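Small shelves, small trays – speaker notes
Evening talk, Lukolden reading room, 20 minutes plus questions

(Wait for the door to close. Water on the left side. Slides are in the folder called Bemar, don't open the old ones.)

Hi everybody, thanks for coming out. I'm going to talk about two things I care about way too much, which are where books live in a small room and where your keys go when you walk in. They're the same subject in my head and I hope they will be in yours by the time we get to the coffee.

Start with my own place. When I moved into the apartment on Pangaribuan I had 200 books and one wall that would take a bookcase. So I bought a big one, filled it, and stopped reading. (Pause, people usually laugh.) I mean it, though! I walked past that thing every day for a whole winter and never pulled a book out of it. It had turned into wallpaper.

What got me going again was a tiny shelf. Two levels, skinny legs, the kind of thing you'd put a plant on. I gave it a rule: six books at most, and only ones I was reading or about to read. Everything else stayed in the big case.

Slide 2 – the rule on its own, nothing else on the slide.

A few things I learned from living with it. Stand some books up and lay at least one flat with the cover facing you. A cover you like will pull you across a room, a spine mostly won't. Mix your colors. Don't put the lamp on it, don't put the mail on it, and please don't buy a bigger one when it fills up. Take something off.

(Ask: who has a book they've been meaning to start for over a year? Let two or three people answer. Don't let it run long, I did that last September and lost the ending.)

Okay, keys. I used to keep mine in a bowl, a deep one, and the bowl ate everything. Receipts, batteries, a button off a coat I no longer own. You want something with low sides, where one look tells you what's in it. I like a bright color too – yellow is great against wood, and you can find it half asleep. Car keys are nearly always black these days and they vanish on a dark table.

One tray, only keys. If there are two drivers in the house, both sets go in the same tray. We tried separate hooks and it lasted until the first rainy morning.

Slide 3 – leave it up during questions.

If anybody asks about Maugham: yes, read The Moon and Sixpence, it's short and kind of mean and I love it. If anybody asks about wall hooks, be nice.

Last slide, stays up while people get their coats.

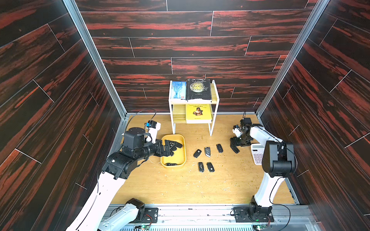
Slide 4: Books on the little white shelf, car keys in the yellow tray.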